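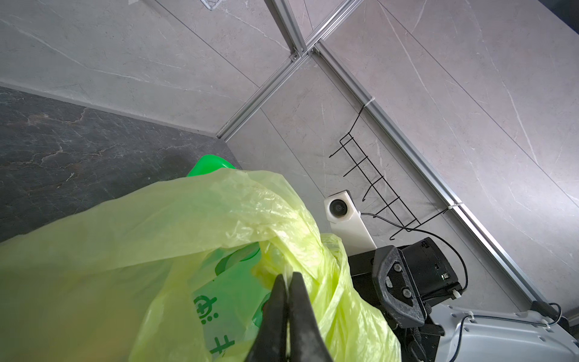 Robots and Everyday Work
Handout 6: Are the chores done yet?
Updated Dec 28, 2021

Read this before section. Bring the Womdale worksheet from October, filled in.

1. The claim

Every few years a company says household robots are close. The Flelledell brochure in your packet says its arms are "ready for the kitchen." Ask three things of any sentence like that. Ready for which kitchen? How many tries? Who set up the counter first? The brochure answers none of them.

2. Why bags are a fair test

A shop-floor robot mostly handles parts that keep their shape. A grocery bag has no fixed shape. The handles fold over, two layers stick together, and thin film lets light through, so a camera may have trouble telling the bag from what is behind it. A six-year-old can hold one open while you drop in the apples. For a machine with two fingers on each arm, this is a hard afternoon.

Watch what counts as success. "Grasped the bag" is a much smaller claim than "packed the bag," and papers slide from one to the other. 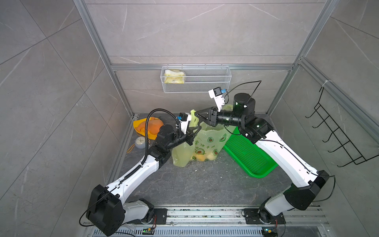 3. Reading a success rate

Suppose a report says 90 percent. Over how many trials? The Kinsella exercise gives you 256 trials with one kind of bag, then 80 with mixed bags. Work out both rates separately before you combine them. Most of you will not like the second number.

Now suppose a chore has several steps, each working 90 percent of the time. Two steps in a row gets you 81 percent, if the steps are independent. Keep multiplying. A person who ruined dinner that often would be asked to stop cooking.

Note also who resets the table between trials. If it is a graduate student, count the student's time.
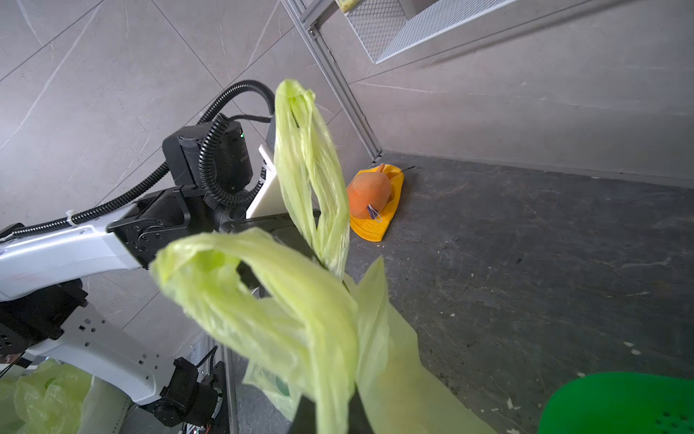 Speed is the other thing left out. The Meltex worksheet asks you to compare minutes per item for a person and a machine, and to say where the video was sped up. Check the corner of the screen for a small "x" and a number.

4. For discussion

Pick one chore you did this week. Write down every step, including the ones you did without looking. Mark the first step where you would not trust a machine alone. One page, due at section.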